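Zesorari opens packing room in Machala, adds 22 jobs

3 June 2025 — MACHALA. Zesorari, maker of the Jornis line of small cases and desk frames, has opened a new packing room at its Machala site. Room is up and running as of this week. First orders go out to stores in June.

The new room replaces two older ones across the yard. White tables, better light, shorter walk to the loading dock. Capacity is 400 pieces a shift, up from 200 at the old adress.

"We were packing in a hallway, more or less," said Anežka Pešek, head of operations. "Orders got bigger, the hallway didn't. Very glad to be in."

Every piece gets a check on the white tabletop before boxing — corners, surface, edges. Clear film goes on the items that scratch easily. Anything with a mark goes back.
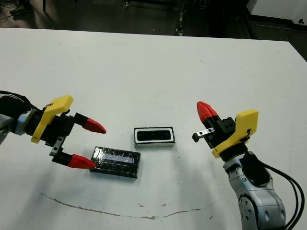

What ships first

Black finish only for now. White to follow, date to be confirmed. Retail partner Brirketti takes the first 200 pieces, the rest go to the Zesorari web store. Each box holds 2 pieces, with a paper sleeve between them. No foam. Stores that asked for foam can still order it seperately until the stock is gone.

"Customers told us the old boxes were a pain to open," said Marek Vondráček, product manager. "So — tear strip, one side, done."

Hiring for the second shift is still open. Apply at the Machala front desk or through the web store, careers page.

Press contact: Rozália Hubáček, Zesorari press office. Samples and price list on request.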